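Search the docs
Go

4. Setting up a grasp run with random backgrounds

Okay, so by now you've got Plirum installed and the sample scenes unpacked. My part of the guide covers the wall and tabletop swapping, the bit I spent most of February on. Korkor Tetteh wrote the grasp scorer, and her section comes after mine.

1. Open the Mestora scene list and pick a kitchen object. I'd start with the pitcher – it has a lid and a handle, so the planner gets plenty to chew on.

2. Set the texture pool to "wide". You'll get stone, bark, cracked paint, all sorts of stuff that no sane person would put in a kitchen. Go with it!

3. Leave the lighting on "even" for your first run. I mixed lights and textures together once and couldn't tell which one was hurting the scores.

Note: textures get picked when an episode loads and stay put until it ends. If yours flicker halfway through, you're on the old loader.

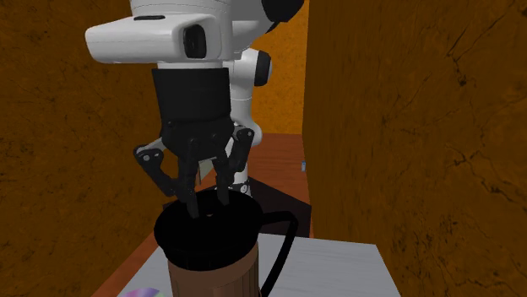 4. Type in your seed and write it down somewhere. Mine is 1350, and all the numbers in this section come from it.

5. Set the episode count to 2364 and hit Start. It's a long one, so I usually kick it off on Thursday evening and go home.

6. When it's done, open the results tab and sort by "contact lost". In my run 138 episodes landed there, and 11 of those had the fingers going down into the lid opening and never closing on anything. The planner had scored them as good grasps (grr).

Caution: don't delete those episodes before training. I did, and the next policy was worse on lidded objects – we need the misses as much as the hits.

Caution: save your texture pool before you switch objects. The Joly exporter writes over it without asking.

7. Export to the Lakico folder and move on to section 5, where Korkor shows you how to rescore the whole batch.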